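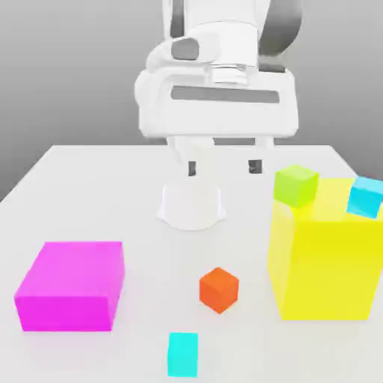

**Sovside workshop, arm build, July minutes**

Present: Corina Husar (chair), Arif Fakir, Prasanna Bandara, Moushumi Kumarasinghe, Moushumi Uddin (notes, sorry, typed fast)

Started 7:10 pm. Last month's minutes ok, no changes.

**1. Sim**

- Arif has the table scene loading on the shop PC. Blocks, the two big boxes, white cylinder all in.
- Moushumi K: cylinder too hard to see, white on off-white. Wants it recolored. Arif says fine, but keep a white copy, the real one is white too.
- Prasanna asked if green cube hanging over the edge of the yellow box is on purpose. Arif: yes, leave it.
- Long talk about whether to start with orange cube or the cylinder. Orange first. It's out in the open.
- Runs so far: 22 tries, log is in the Dalo folder. Arif to add column for which object.

**2. Bench**

- Table top still not flat. Corina has shims, needs someone to hold the other end.
- Power strip moved to left wall. Please dont move it back.
- Real blocks: Prasanna cutting from scrap, wants final sizes from Arif before he touches the saw.
- Paint. Have yellow and orange. No magenta, Moushumi K will mix some.

**3. Money**

- Up to 300 left in the build pot. Khondokar quote for the mount plate came in over what we hoped, Corina will ask again w/ thinner plate.
- E-stop button agreed, buy now. All in favor.

**4. Name for the arm**

- Nullemska, 3 to 2. Arif wants it noted he voted against.

**Actions**

- Arif: sizes to Prasanna, recolor cylinder, log colum
- Corina: shims, quote, e-stop
- Prasanna: blocks
- Moushumi K: paint
- Moushumi U: put these on the board

AOB: back door key is missing again. Check your pockets.

Closed 8:21.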